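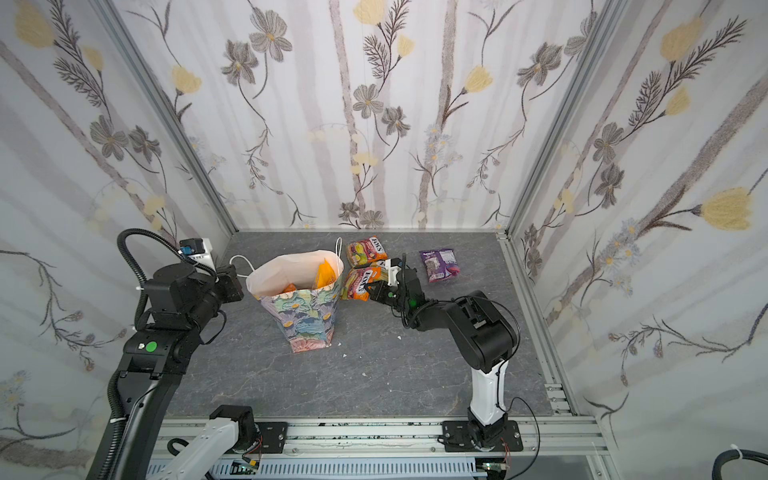
When will the Faulkner scooter reach Hunberg dealers?
Deliveries open in October.

Minutes, Zovance Dealer Council, 14 July 2023

1. The minutes of the previous meeting were approved.
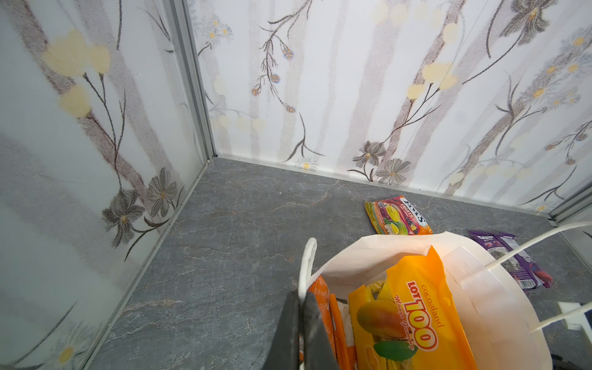
2. The first allocation was set at 109 units — nearly 30 of them in the Stumero trim.
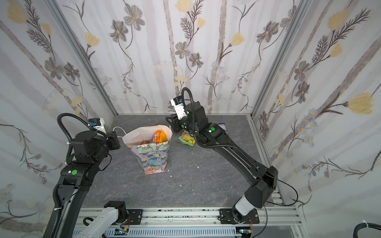 Who pays for pre-delivery inspection?
The distributor, for the first 3,000 units.

3. Warranty terms were deferred.
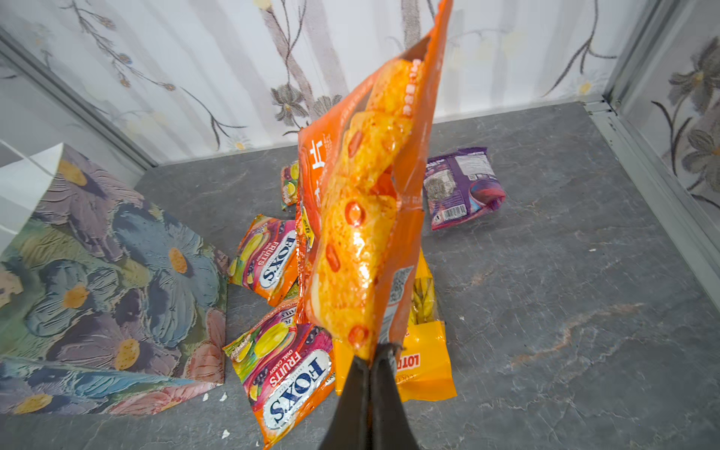 The revised terms will be circulated to members before the next meeting.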